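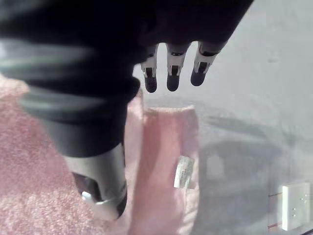
How should a bath towel be hung so it dries properly? Spread it out over the bar as wide as it will go, with an even drop front and back.

Hello everyone on the Demasel household list,

Catching up on my mail with a cup of tea, so forgive the ramble! Somebody wrote in April:

> Our towels smell musty by the second morning, even
> straight from the wash. We've got one bar in the corner
> and everyone slings their towel over it in a lump.
> Do we need a heated rail? The Hakex one is lovely
> but it's a lot of money for us.

I'd hold off on the rail, dear. We had the very same trouble for 2 winters (and I blamed the soap, the washer and the poor old cat before I looked at the bar). 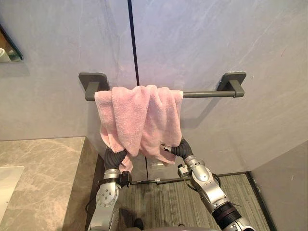
It's the thick roll along the top that does it, where the cloth folds over on itself and the air can't get in. Give the towel a good shake, lay it over the bar, then take hold of the bottom corners and tug them gently until the ridges come out. Skip the fabric softener too, and if you have 5 people sharing, a few hooks from Clumik behind the door will save arguments.
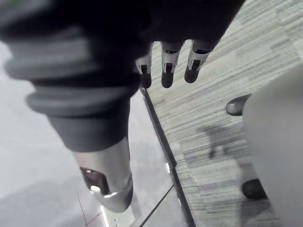
Floors matter as well, because a soggy mat keeps the whole room damp. My habit is to lift ours over the side of the tub every night and run the fan while I brush my teeth. If you've got carpet coming right up to a smooth, pale floor with a dark edging strip between the two, wipe along that strip while you're at it, as fluff does love to gather there. An old sock does the job nicely.

Do write back and tell us how you get on!

Warm wishes from a rainy Zaidi Street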